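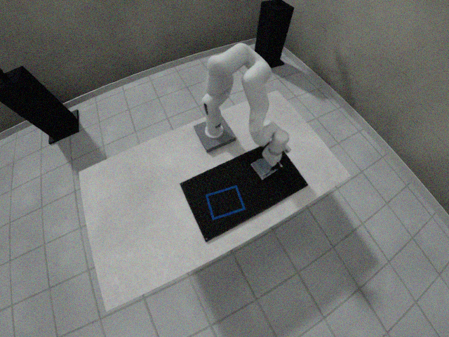 **Sorus opens Kakier, its simulated gripper and camera bench, to outside labs**

Thu 12 November

Hi, I'm Eftychia Andreadis, and I get to write the announcement this time because I lost the most sleep over it. As of today Kakier is open to any lab or workshop that wants to try a gripper, an arm, a camera or a controller before paying for one. You send us your settings, we run them in the simulator, and you get back the logs, the pictures and our notes (my notes ramble, sorry in advance).

We've been using Kakier ourselves since January. It started as a way to settle an argument between me and Baoshan Meng over finger length. He liked long fingers, I liked short ones, and we were both picking our favorite test to prove it! So we agreed on a couple of boring jobs that every gripper has to do the same way, and those jobs grew into the bench you can sign up for now.

The first job is a flat part on a black mat, with a blue outline marking the target. Sounds easy, right? Flat things are miserable to pick up. Fingers that do a lovely job on a cube will skate right over a thin square, and a controller that's a hair too eager will shove the part along the mat. We ran 300 trials with each of the two grippers we compared, on the same white arm, and my short fingers came out ahead on the pick while Baoshan's did better on lining the part up at the end. So we're both still insufferable.

Then there's the camera side, which is where I've spent most of the fall. We leave the noise in on purpose. Clean renders made every vision setup we tried look like a genius, and then the same setup would fall apart on a real bench. Speckle, soft edges, labels that come in the wrong way up: your software is going to meet all of that sooner or later, so it may as well meet it with us. The view from overhead is my favorite for this, with a well plate in its holder on the perforated board and "A1" reading upside down from where the camera sits.
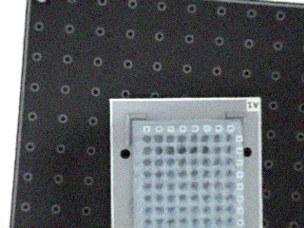

Štěpánka Oravec told me she'd want the plate job scored apart from the mat job, because a controller tuned for sliding flat parts around can look terrible next to a row of wells and she doesn't think one number should hide that. She's right, and we changed it. Every report now gives two scores and we won't average them for you, even if you ask nicely.

Some practical stuff. A standard booking is 400 trials per job, with up to 71 changes to lighting, noise and camera angle that you can switch on or off. If you only care about cameras, the smaller Penry package skips the gripper scoring and costs less. Bring your own gripper model if you have one. We'll need the finger shape, the opening range and the top closing speed, and please, please check your units before you send the file. I lost a whole afternoon to a gripper the size of a van.

What we can't do yet is soft fingers. Haiyan Su is working on them and the early runs are fun to watch, but I wouldn't buy hardware on the strength of them. Suction is further off.

Bookings go through the Kakier page on the Sorus site, and the sample report is there too, including the runs where my short fingers lost. For press questions, write to the Sorus front desk and ask for me by name.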